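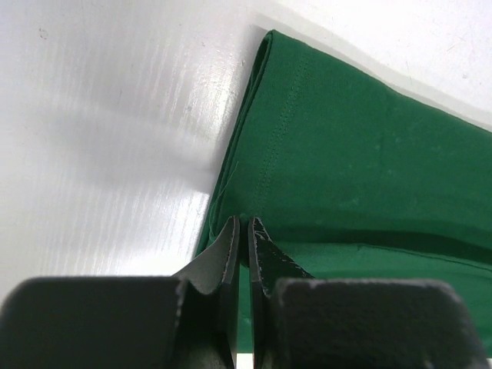

2 min read

I have had the new Plokberg album on repeat for three days and I still haven't found the bottom of it! It's called Lasbridge, it has eight tracks, and the first one fades in so slowly that I turned my amp up twice before the low drone finally filled the room (my neighbors may have opinions).

If you came in through Kekum, their noisier record from last June, expect something a lot softer. The hand percussion is still here, but it sits way back, more like a pulse coming through a wall. Up front you get long bowed tones, a little bit of flute, and field recordings of what I think is rain on a metal roof. 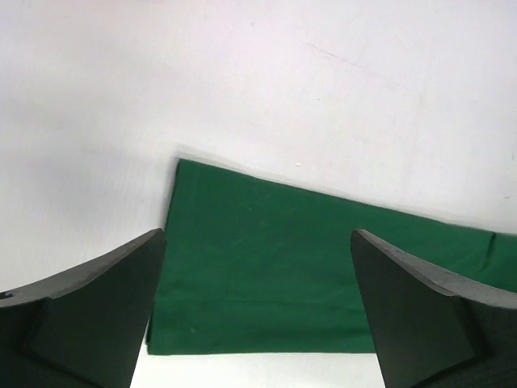
Green cloth, folded, on a white table.

Track 3 is the one I keep going back to. It runs over 15 minutes and hardly changes chord, and then a second synth line slips in underneath and the whole thing tilts. I got goosebumps on the train, with cheap earbuds!

The Bautista label pressed only 100 copies on vinyl, so I ordered mine the minute the page went up. The download has the same running order, and the quiet parts sound lovely and clean.
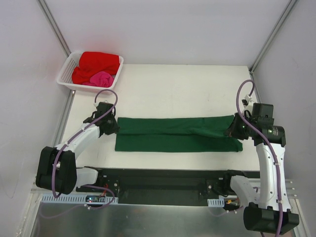

Do I need to hear Kekum first?
Start with Lasbridge, it stands fine by itself, and save Kekum for a night when you want something with more drums.

I'm off to play side two again, lights out this time.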